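密封条的两端

自封袋的失效大多从封口开始。袋身薄膜破损容易看见，拿到光下一照即可；封口条变形则要等到米粉受潮、饼干变软才被发觉。Zelletti是一家做厨房收纳的小工作室，七月里Natalia Ledesma把用过的自封袋集中检查了一遍，共400只，其中17只封口不严，漏点多在距端头不远的位置。

她的解释是受力方式。多数人习惯用拇指从中间往两边捻，凸筋与凹槽在中段先咬合，两端容易错位。较稳妥的做法是先把封口条拉直，两头各固定一点，再沿一个方向压到底。封口条处于张紧状态时，两侧薄膜的褶皱不易卷入槽内。

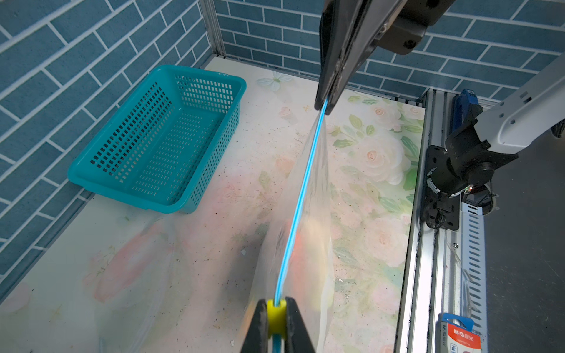 彩色封口条在这里有实际用处。透明条咬合与否难以分辨，带颜色的条在压实之后色泽趋于均匀，断续的浅色段就是没有合上的部分。Ledesma建议压完后用指腹再走一遍，遇到浅色段退回重压。

台面也有影响。桌布上的碎屑一旦进入凹槽，封口条便合不拢，肉眼几乎看不出来。装袋前先擦桌面，面粉、糖粉一类细料用漏斗或折起的纸下料，袋口内侧五毫米以内保持干净。印花桌布不显脏，更应当先擦。

收纳方面，空袋不宜对折后塞进抽屉，折痕压在封口条上，时间长了会留下永久弯曲。她的办法是排出空气，封口朝同一侧，竖放在带孔的塑料筐里。孔壁通风，洗过的袋子若残留少量水汽，也能慢慢散掉。筐的内长应略大于封口条的长度，筐太短，袋子只能斜插，端头仍会受压。

同事Rosalie Strebel对重复使用持保留意见。装过生肉的袋子她一律不留，装过油脂的只用于存放螺丝、电线等杂物。干货袋可以洗后再用，水温不宜过高，晾干时袋口撑开，倒扣在架子上。封口条出现发白或局部塌陷，即行淘汰。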